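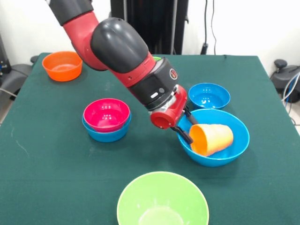 Figure 2. Tableware: an orange plastic cup in a large blue bowl.

3.2 Households and questionnaire

The survey was carried out in two towns, Drustuneo and Flesitz, which differ in size but have similar housing. We received 1,236 completed questionnaires, of which 934 came from Drustuneo and 302 from Flesitz. The smaller town is therefore less well represented, and we report the results for each town separately wherever the difference between them is of interest. One adult per household answered the questions. When several adults were at home, the person who most often put away the dishes was asked to answer.

The questionnaire had 6 item groups: glass, ceramics, plastic, metal, wood, and disposable products. For each group the respondent was asked how the items had entered the household - bought new, bought used, received as a gift, or left by a previous resident - and how long they had been in use. The last category was added in October, after the pilot interviews showed that many tenants of the Ross housing estate could not place their older dishes in any of the first three.

Age of items was difficult to record. Respondents remembered well the dishes which were connected with a wedding or a move, but for plastic items they often gave only a decade. We kept these answers and coded them to the middle year of the decade. This choice makes the distribution for plastic look more regular than it probably is, and the reader should take it into account when comparing the curves in Section 4.
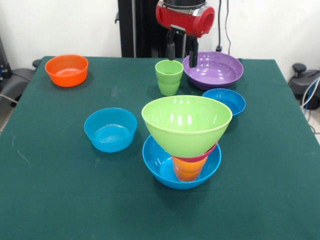 A second difficulty concerns the word "set". In our first version we asked if the items belonged to a set, and the answers were not consistent. Some respondents understood a set as things sold together in one box, others as things of the same shape, and others as everything that is kept on the same shelf. In the final version we replaced the word with two separate questions, one about purchase and one about storage. Answers from the pilot were not recoded and are not part of the totals given above.

The answers were entered in Tavex by two coders working independently. Where their entries differed, the paper form was checked again, and if the handwriting could not be read, the field was left empty. We did not estimate missing values. Empty fields were most frequent in the wood group, where respondents were often unsure whether cutting boards should be included.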